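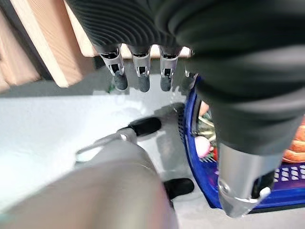
Metal fingers and a black sleeve over the tabletop.

Getting Wax, Rings and Sticky Spots Off a Wooden Table

I have had the same kitchen table for a good long while now, and it has seen more candle wax and jam than any table should have to put up with! People write in every August asking what I use on it, so I'm putting it all down in one place.

Candle wax first. Let it go hard – a bag of ice set on top for 7 minutes will do it – and then lift it with an old plastic card held nearly flat. Please don't use a butter knife, I have a scratch by the window end that I still look at every morning with my coffee. Whatever greasy film is left will come away with a soft cloth and a drop of dish soap in warm water. Dry it right after.

White rings from hot mugs are a different animal. My neighbor Fatos Popescu swears by plain mayonnaise left on overnight, and I laughed until I tried it (it took two nights, and the dog was very interested). If the ring is still there, rub it gently along the grain with a little petroleum jelly and leave that on for up to three hours before you wipe.

Sticker glue and syrup want cooking oil. Dab it on, go and do something else, come back and wipe.

For old rough patches on bare wood I use 400 grit paper, always with the grain and with hardly any pressure, and then a thin coat of oil. Don't do this on a varnished top or you'll be refinishing the whole thing, as my cousin Dušan can tell you. Lay the oily rags out flat outdoors to dry, never balled up in the trash, they can catch fire all by themselves.

Next Thursday I'll get to chair legs and that awful wobble.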